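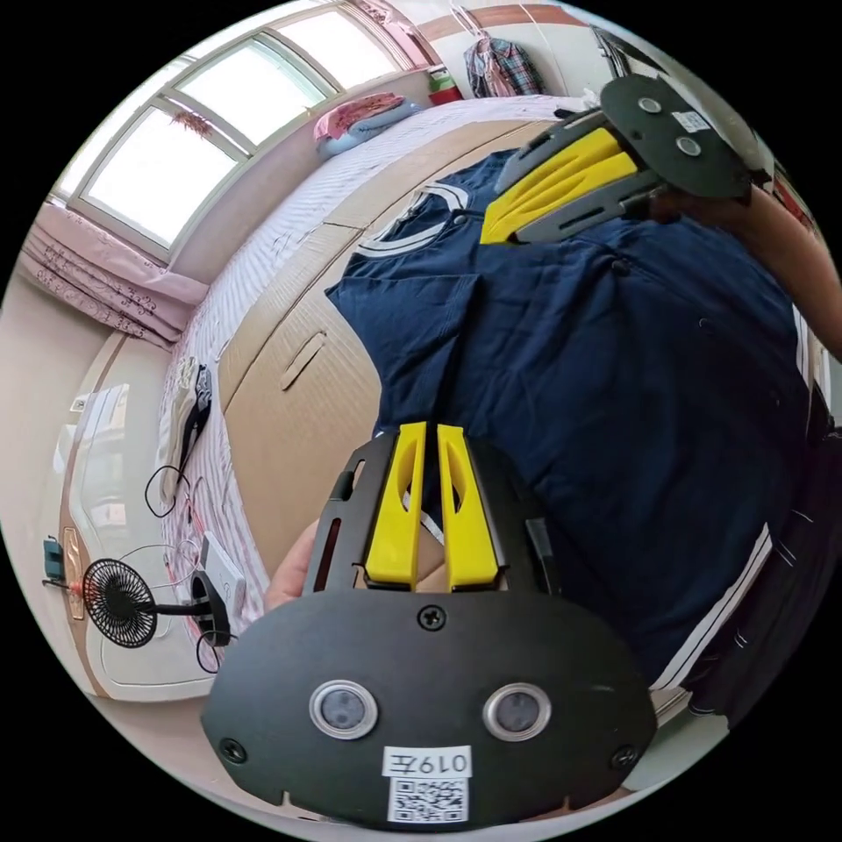 Folding on the Bed Without Wrecking Your Back (or the Bed)
9/12/23

I don't have a laundry room. I don't have a folding table either, and for years I did what everybody does, which was dump the clean stuff on the bed and fold it on top of a squishy mattress while the piles slowly slid into each other. Then we moved to the little place in Nerwood and the bedroom got even smaller, so I had to get smarter about it!

My number one tip is a big flat piece of cardboard. Lay it right on top of the bedding and fold on that. A T-shirt on a mattress sinks in the middle and you get a crooked fold every time, but on cardboard you can smooth it out with the flat of your hand and it stays put. Mine is the side of a moving carton and I love it because the handle slot is still there, so I can hang it on a nail behind the door when I'm done. Cut off any floppy flaps and run packing tape around the edges if they're rough (they will snag a knit shirt, ask me how I know).

For a plain tee I go face down, sleeves in, sides to the middle, then up from the hem. Sixteen inches across is plenty for a board if all you fold is kids' stuff, but go bigger for grown-up shirts. 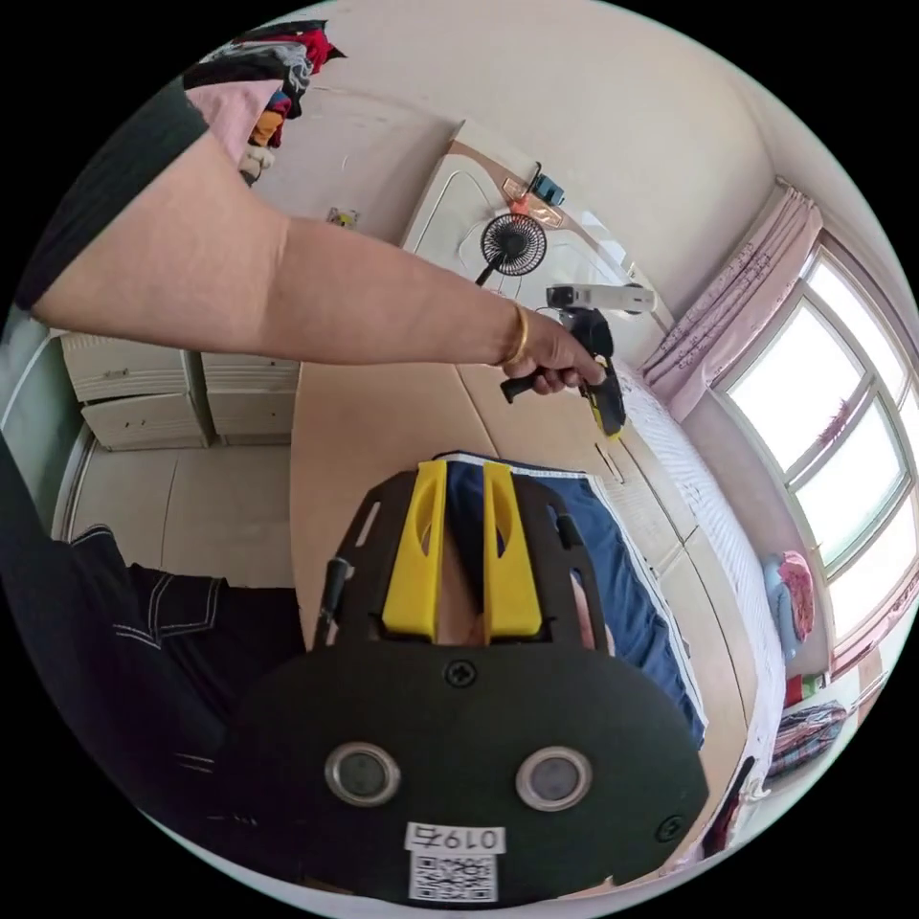 If you're lucky enough to have a hard bed base, you can skip the cardboard altogether. Push the mattress or the quilt back and use the bare boards. Wipe them down first! Dust loves the seams between boards and dark blue shows every speck of it. I use a barely damp cloth and then a dry one, and I give it a few minutes before any clothes go down.

Stripes are your friend, by the way. Anything with a stripe at the hem or down the sleeve has a built-in ruler. Line up stripe to stripe and the fold is straight, no fussing. School uniforms and track suits are great for this, and it's how I taught my kids to do their own.

A few people wrote in after my June post asking about slippery sports fabric. It's a pain, I agree. Fold it in fewer, bigger folds and put it at the bottom of the pile, with cotton on top to hold it down. Rolling works too if your drawers are deep.
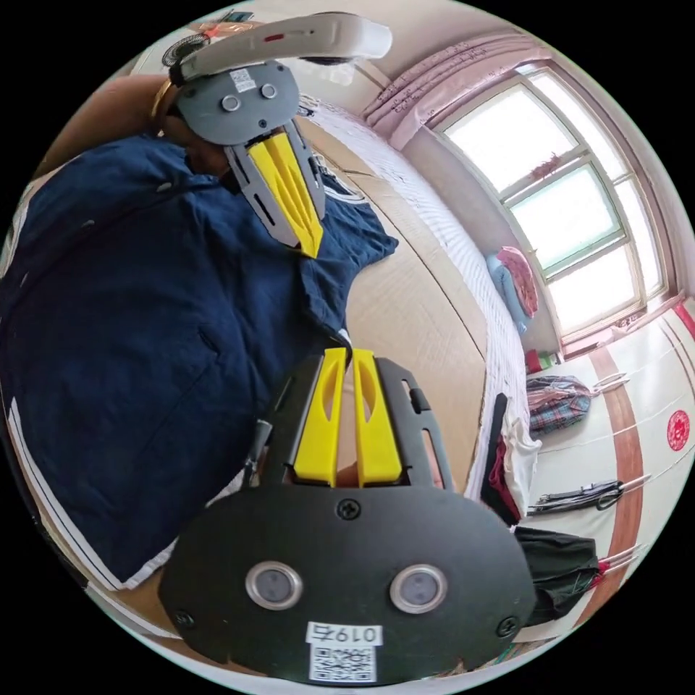

Do it by the window if you can. Daylight is so much better than a bulb for telling navy from black, and you'll spot the stain you missed before it goes back in the closet (set it aside, don't fold it "for now").

And use your walls. A couple of hooks and a rail near the bed will take everything that's been worn once and isn't dirty yet, which in my house is half the clothes we own. I keep one hook free for things that need a button or a hem. Once that hook is full I have to sit down and sew, that's the rule.

A normal load takes me 20 minutes this way, sheets not included. Fitted sheets are getting their own page, I'm still working on those.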